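Cokton C6 wall shelf, set-up guide
Section 4: Putting up the rail

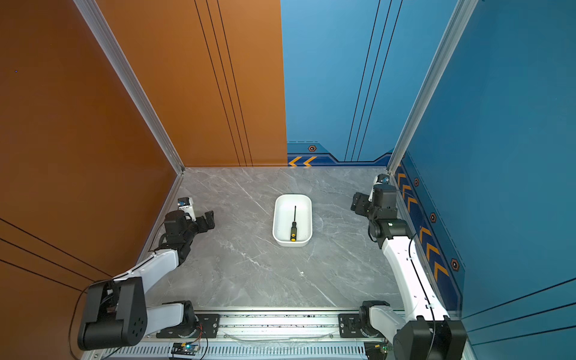 Do this before the shelf boards go on. Two people is easier.

1. Find the studs. Mark both with pencil, low down so the rail covers it.
2. Hold rail up, flat side to wall. Check level.
3. Start the two outer screws. Half way only, dont tighten yet.
4. Check level again. It moves.
5. Put in the rest, 6 total. Snug by hand. No power driver on the last few turns, the heads strip.
6. Hang the brackets at 90 degrees to the rail. Push down until they click.

Note: Tranley rails (older kit) have 9 holes. Use the outer ones and every second one between.

Note: plaster walls need the longer screws, bag D. Not in the Skorthorpe kit, order seperately.

CAUTION: Look for pipes and wires first. Switch off power to that wall if not sure.

CAUTION: Max load 14 lb per bracket. Don't lean on the shelf.

7. Wait on the end caps. They go on in Section 5, after the boards.

Rail still rocks? Back to step 3, loosen everything, start over.

Rev. January 27, 2026, G. Eskildsen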